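Thursday, October 14, 2021
Bench book, tabletop room

Tent day. Took the old black cloth down, shook it out in the corridor (sorry about the lint), hung it again from scratch. Had been sagging since July and was throwing a gray band across the back of the table in every test shot.

Order of work, so I don't have to think next time:
— clamps first, the small gray ones, high up, one each side
— pull cloth to the back, then down
— cords last, corner to corner

Cords cross over the middle now. Tried running them straight down the sides before lunch, cloth bellied in as soon as the door opened. Crossed is better. Still soft folds up top, can live with them. Do NOT overtighten, the far left bracket creaks.

Cloth is the Sowerby stuff, 3 m off the roll. The Honimar sample is blacker but picks up every hair and shows a shine at the crease. Sent back. Bumside quoted 400 for a ready-made hood, too narrow for this table anyway, said no.

Tabletop: wiped twice with the damp microfiber, then dry. Matte finish is holding up. One scuff near the front left rail, went over it with the marker, gone unless you get your nose right on it. Side rails need a proper vacuum, crumbs of old tape in the groove. Did the right one, ran out of time for left.

Props. Went through the Berex crate, 13 pieces in there, two are cracked and out. Wanted things that read clearly against black and don't all have the same outline, so something round, something pointy, something boxy. The blue-gray cup is tricky, see-through enough that the rim shows and the rest sort of sinks. Keeping it for that reason. Toy ice cream cone rolls if you set it down carelessly, it wants to lie on its side. Food box is the one to watch, pinkish red inside throws a hot spot back off the bottom. Turning it a few degrees helped a bit, not enoguh. Try a bit of diffusion over the lamp tomorow, or swap box.

Lamp at 2000 on the dial, same as last time. Don't touch it before the diffusion test or we can't compare. 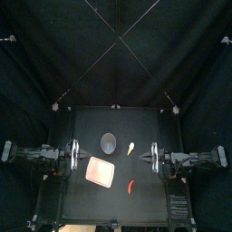

Tent rehung, cords crossed, cup toward the back, cone to the right of it, pink-lined box still glaring.

Left to do:
left rail, vacuum
diffusion for the box
spare cord, same thin light one, ask stores
check the bracket in the middle of the back edge, felt loose when I leaned on it, screw might be stripped
label the crate!! lid says CABLES

Left the cloth up overnight to see if it drops. Mark in chalk on the wall behind, at hem height.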